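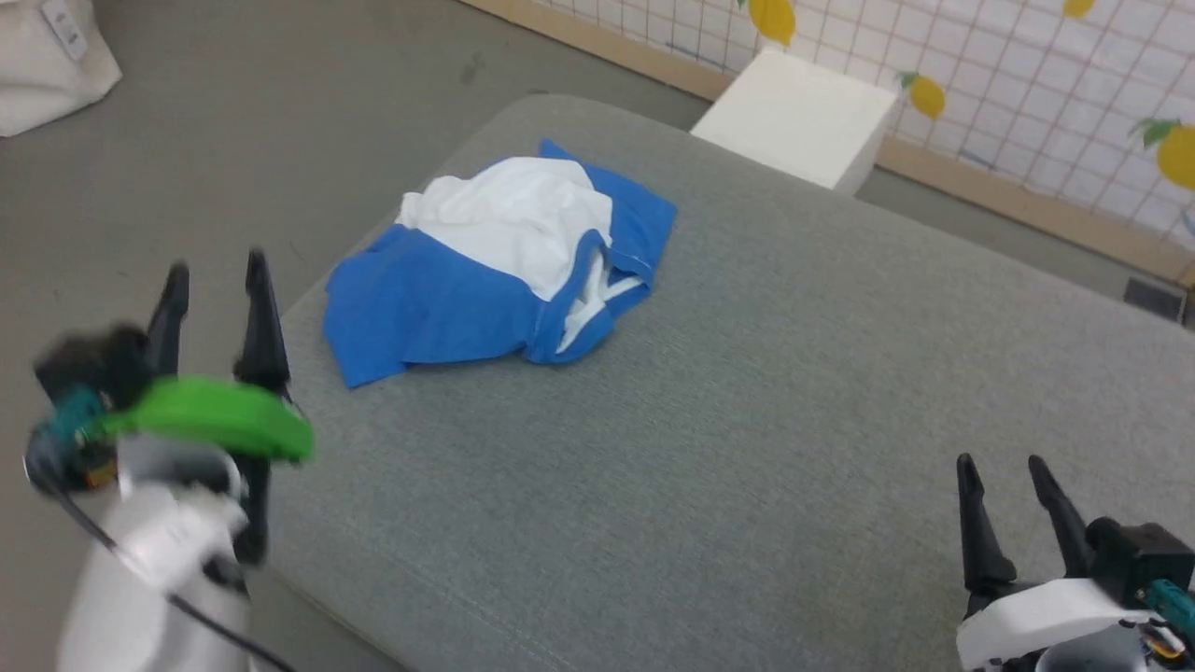

Posted by Tahsin Kumarasinghe in Days Out, December

I have folded laundry for most of my adult life without once drawing a crowd, so I went along to the Prukness open day with a bit of an attitude.

Prukness is in one of those industrial units behind the tile warehouses, where every door looks like the wrong door. I tried 3 of them. The right one had a sandwich board and Finn Kasten behind it, handing out name stickers that wouldn't stick to wool. He told me they'd had 200 people register and had catered for the sort of number that usually turns up, and would I please go easy on the lamingtons.

The laundry demo was the one I'd come for. Two white arms with black fingers, a grey ottoman, and on the ottoman something blue and white in a heap. Shorts, I thought. The woman next to me said briefs, with some authority. We didn't settle it, and I suspect the robot was having the same argument with itself.

What got me was how much of the job is the bit before the job. When I fold shorts I've got hold of the waistband before I know I've looked for it. Put them down in a crumple, though, with a rim of white poking out of the blue, and try to say which edge is which. I stood there a good while and I couldn't have told you the front from the back. One arm was on the move, and the other had its fingers open over bare upholstery like a bloke at a barbecue waiting to be handed the tongs.

Hannelore Vogler ran the talk and was very good at it, mainly because she wouldn't oversell. Someone's dad asked when he could buy one. "Not from me," she said. He asked what it would cost and she told him the gripper fingers were the cheap part and moved along. I liked her enormously. She also said cloth is miserable to work with compared to cups and blocks, as a cup is the same shape when you come back to it. I've since repeated this at two dinners as my own observation.

I should mention the decor, because I coveted it. There's a white panel behind the ottoman with lemons on a thin reddish grid, and I'd have that in my kitchen tomorrow. I asked Finn where it came from and he looked at me as if I'd gone to the Louvre and asked about the skirting boards.

The other demos were in the back room and I only caught the tail end. Lamingtons were gone by 4. Parking is free on the street if you don't mind the walk, and wear something a sticker will hold on to.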